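The Second Life of a Kitchen Board

Wanpen Rattanakul has sold kitchen goods in Furnmont for 27 years, and the question she hears most is how to keep a wooden board from cracking. Her answer starts with the sink. Don't leave the board in it.

Wood takes up water on whichever side is wet. Wash one face and leave the other dry, and the board starts to cup. She tells customers to rinse both sides, wipe it down and stand it on edge overnight.

Oil comes next. Food-grade mineral oil is cheap and doesn't go rancid the way olive oil can. A new board needs a coat every week for the first month or so, then one whenever the surface looks chalky. Her shop, Kamolrat, goes through roughly 1000 small bottles a year, with the rush starting in May.

Deep knife marks can be sanded out. Start with coarse paper, finish with fine, and follow the grain. Boards glued up from strips should be checked along the joints first. If a joint has opened, a woodworker can reglue it, though on a thin board it may cost more than it's worth.

Rattanakul still uses a maple board she bought at a Vondmont yard sale for $6. It has been sanded five times.

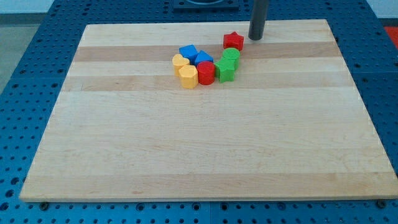 Light and dark strips alternate across a wooden cutting board.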